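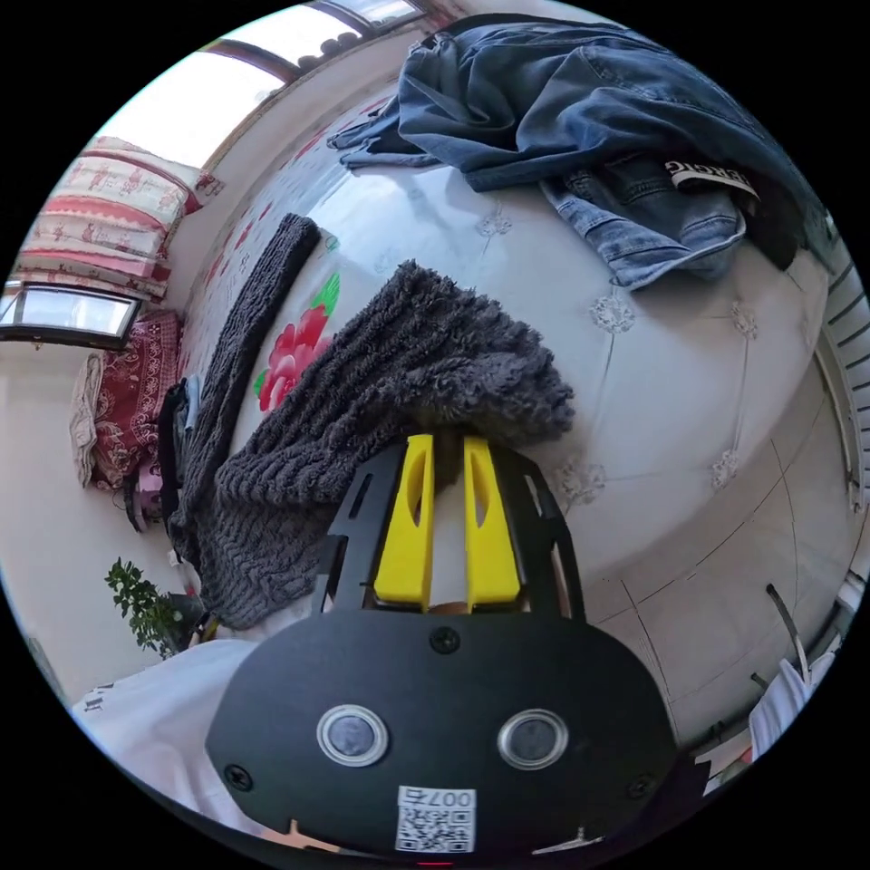
Riet Hendriks

ok results are in for the Skulow filter, posting before I lose the notes again. Quick recap for anyone new: two handheld grippers, left and right, no arm anywhere at recording time. We fold and drag cloth on ordinary beds, recover the gripper poses from the video, train on that. Grey knit blanket was the hard one, fuzzy and ribbed and no print at all, so once the fingers are pushed into it there's not much to track up close.

Recorded 1,656 episodes. Filter kept 1,261. It drops anything where the left and right trajectories disagree about where the other gripper is. Policy trained on the kept set folds noticeably better than the one trained on everything. Same seed, same steps, same arms at Grambridge. Eval was 21 starts per policy, blanket only.

Full table goes up when I've fixed the column headers, theyre swapped atm.

bunyip_ctrl

21 starts is thin. Like really thin. What's the spread? One lucky corner grab and your ranking flips.

Riet Hendriks

Yeah I know. Arms were booked, it's what we got before the Illés crew needed the bench back. More in November. The gap was big enough that I'd be surprised if it vanished, but I'm not putting it in an abstract yet.

kelpie42

How does the filter see the other gripper if it's out of view? On a single bed you'd lose it half the time, surely

Riet Hendriks

You do. It only scores frames where the other hand is in view and ignores the rest. Left unit, other one up in the air on the right:
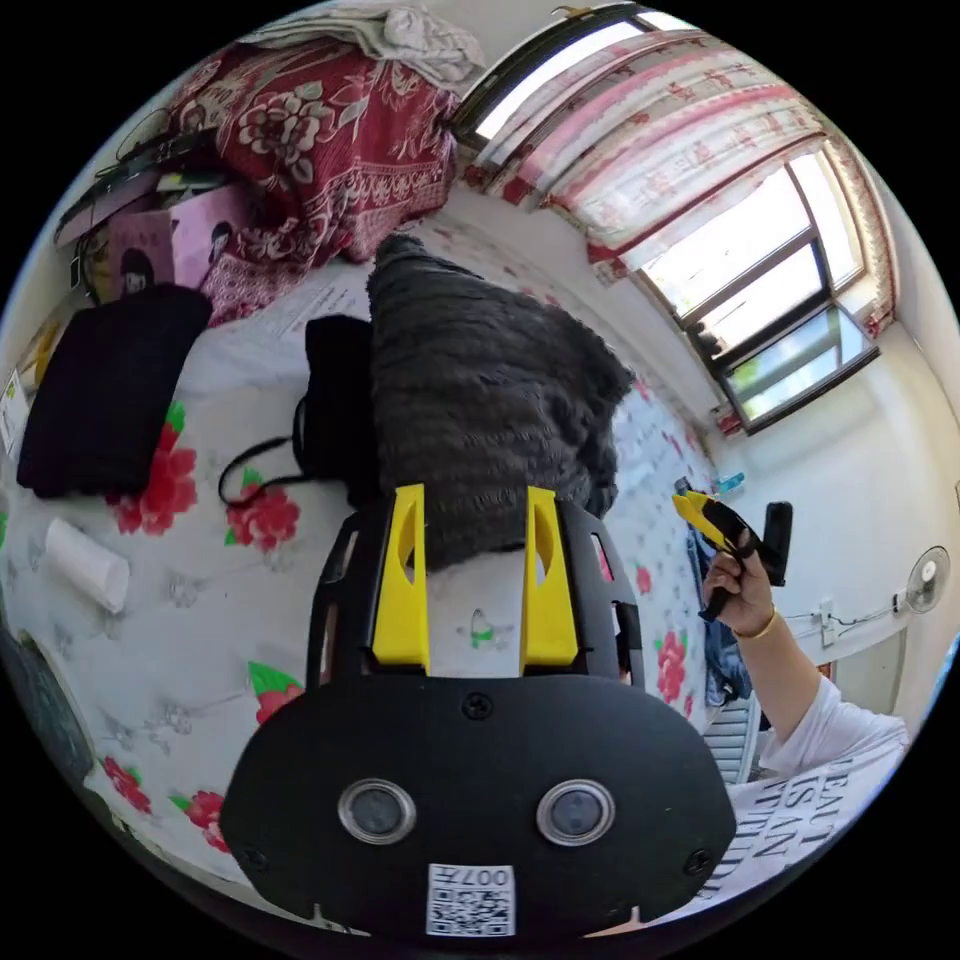
Reading time: 2 min

That's a good frame for it. Yellow tip is clear against the background, wrist is in there too, so we get a decent estimate of the relative pose. Multiply that by however many usable frames are in the episode and take the median error. Over threshold, bin it. Dead simple, probably too simple.

Things that broke it:
bright window behind the tip
hand wrapped right around so theres no tip showing
very fast passes over the cloth, motion blur
both grippers down in the same fold

The last one hurts most because thats exactly the behaviour you want to learn.

tofino_dave

So you're throwing out the best demos?? Not snarky, asking. If both grippers in the fold = bad score then your filter is picking easy episodes and your policy looks good on easy starts.

bunyip_ctrl

^ this. Selection effect until shown otherwise.

Riet Hendriks

Checked that one. Ran 800 random episodes vs 800 from the kept set, same eval starts, some of them properly bunched up. Kept set still ahead. Margin smaller though. So part of it is what you're both saying and part is real, I reckon.

kelpie42

Random question, the sticker in the second pic reads mirrored, 007 and the character after it. First pic it reads fine. Are you flipping the left stream?? If the flip is in the images and the poses aren't flipped to match, that would give you left/right disagreement all on its own and the filter would "fix" it.

tofino_dave

oh that's nasty. good spot

Riet Hendriks

Hmm. The loader has a mirror option for augmentation and that's meant to be done on both together. Will check whether the export I grabbed the pic from was pre or post. If it's baked in, some of my rejects are garbage rejects. Bugger.

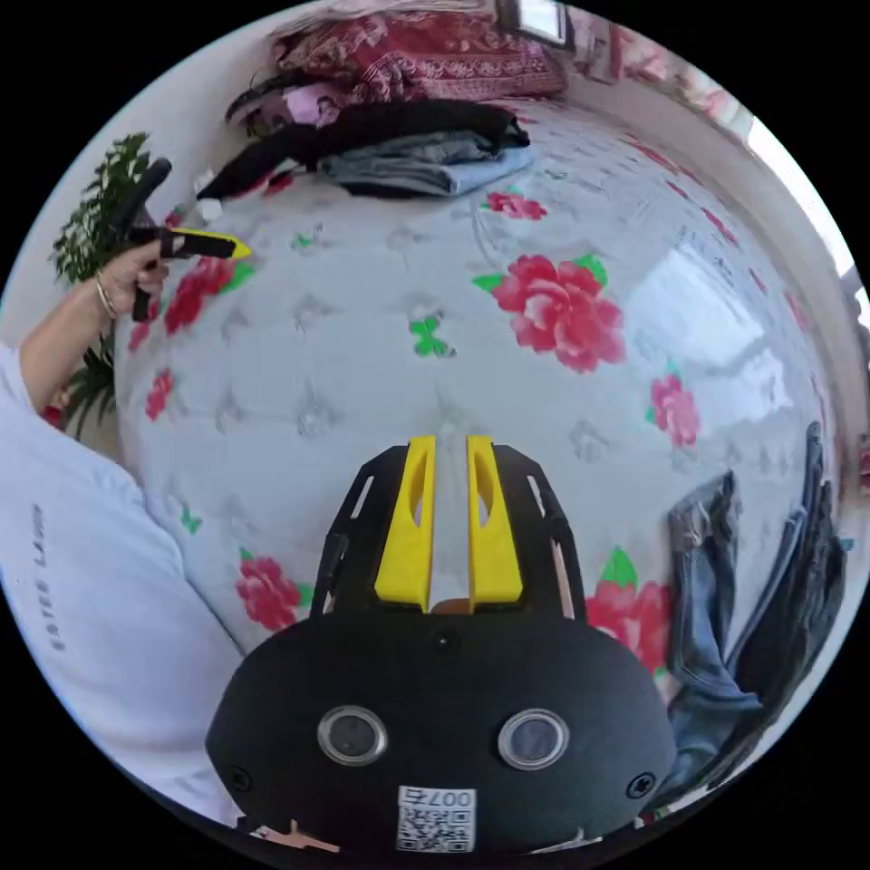
maplesyrup_slam

Pose recovery is my whole job so I'll pile on. I don't think your filter is measuring bad demos, I think it's measuring how much texture the camera had in view. We had the same on the Tedex kitchen set, plain benchtops scored awful, patterned tea towels scored great, demos were equally good. Look at a view like this, peonies and leaves printed all over the quilting, clothes piled on the far side, other gripper up on the left. Tracker would love it. Now fill that same view with plain grey knit and see what your median error does. Try binning your rejects by how much blanket is in view before you credit the method with anything.

Riet Hendriks

Fair. Masks exist for the blanket already so that's an afternoon's work. Would rather know now.

bunyip_ctrl

Still want the spread too.

maplesyrup_slam

Send me a dozen rejects if you want, I'll run ours over them and compare. No rush, away till the colour calibration stuff is finished anyway

Riet Hendriks

Will do, mirror check first tho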